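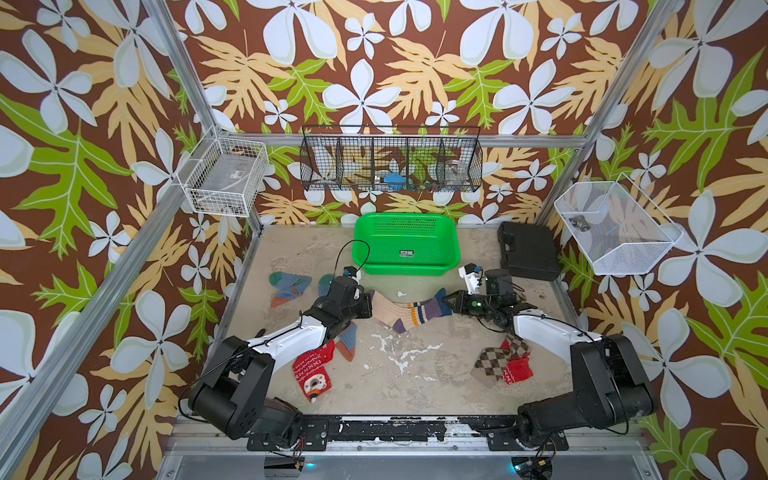 Kaja Kazlauskienė asked under my last post why I don't just write the sock folding as code and skip all the hand-holding. Fair question! I typed a reply, it got way too long, so now it's a thread.

1/ Short version: I can't write it. I tried in May. You can tell an arm to go to a spot and close its fingers, fine. But a sock is never the same shape two times in a row, and my list of "if it's bunched up like this, do that" got so ugly I deleted the whole file and went for a walk.

2/ So now I show it. I sit at a desk with a pair of small leader arms, one per hand, and the real arms in the cell copy whatever mine do. Everything gets recorded, joint positions plus video. One try at a task = one episode. Then you train on a big pile of episodes and see what it learned (sometimes a lot, sometimes your bad habits).

3/ The project is called Stutcombe. The task right now is socks: pick one out of the mess, stretch it out between the two grippers, fold it, put it in the green basket. My sister thinks this is the dumbest possible use of a degree and she may be right.

4/ The stretching part is where I spend most of my time. Your hands know how hard to pull because you can feel the sock. My leader arms give me zero force back, so I'm going by eye. Too little and it sags in the middle, too much and it pops out of one gripper and goes flying.

5/ Gil (that's the logging software we use, not a guy, I've been asked) says I'm at 2982 episodes as of October 28, 2018. I would like a cake please.

6/ Not all of those are keepers. In my last batch of 59 I threw out 5. Two of those I sneezed. Still recorded! Very smooth motion right up to the sneeze.

7/ Someone always asks if you should keep the mistakes. My rule - if I fumbled and then fixed it, it stays in. Dropped the sock, went back, picked it up again, great, that's a thing the robot will need to know. If I fumbled and gave up, it goes.

8/ The first policy I trained only had my clean runs in it and it was kind of heartbreaking to watch. Beautiful reach, missed the sock by a hair, and then it folded nothing. Very carefully. Put the nothing in the basket too.

9/ Also: go slower than feels natural, but don't stop. When I pause to think, the robot learns to pause, and it doesn't have a thought to finish, so it just hangs there. I plan the whole move before I touch the leader arms now. I sort of mumble it to myself. "Left grabs the toe, right grabs the cuff, up, out."

10/ Mix your socks! I did a whole run of plain ones early on and the thing fell apart the first time it met a pattern. Now it's stripes, argyle, dots, a red one with a cartoon animal face on it. I shuffle them between episodes and I try really hard not to make a tidy pile, which is tough, I'm a tidy pile person.

11/ Same goes for which arm leads. I'm right-handed, and for ages I started every single grab with the right. Guess what the policy did when the only sock was way over on the left? It leaned. It leaned SO far. Now I swap on purpose and my left hand is getting pretty decent, I even brushed my teeth with it.

12/ Kaja came back with a follow-up: couldn't you just grab the robot's actual arms and move them around? You can, and for one arm it's nice. I did it that way at Demar when we were teaching a single arm to open drawers. With two arms I kept getting my own elbows in the video, and then the model is learning from a picture with a person in it who won't be there later.

13/ If you want to try this at home, don't start with cloth. Start with a block into a bowl. Do 50 or so, train something small, watch it mess up, then go record more of exactly the spot where it messed up. That loop taught me more than any paper did.

14/ And take breaks. My episodes after lunch are worse than my episodes before lunch, I can see it when I play them back - all these wobbly little corrections. I cap myself at 2 hours on the arms now.

15/ Next up is matching pairs, which I've been putting off. I'm giving a short talk on all this at the Plullovholm meetup, so if you're coming, bring me your weird socks. Clean ones. Kaja, you already promised me the fuzzy kind and I'm holding you to it.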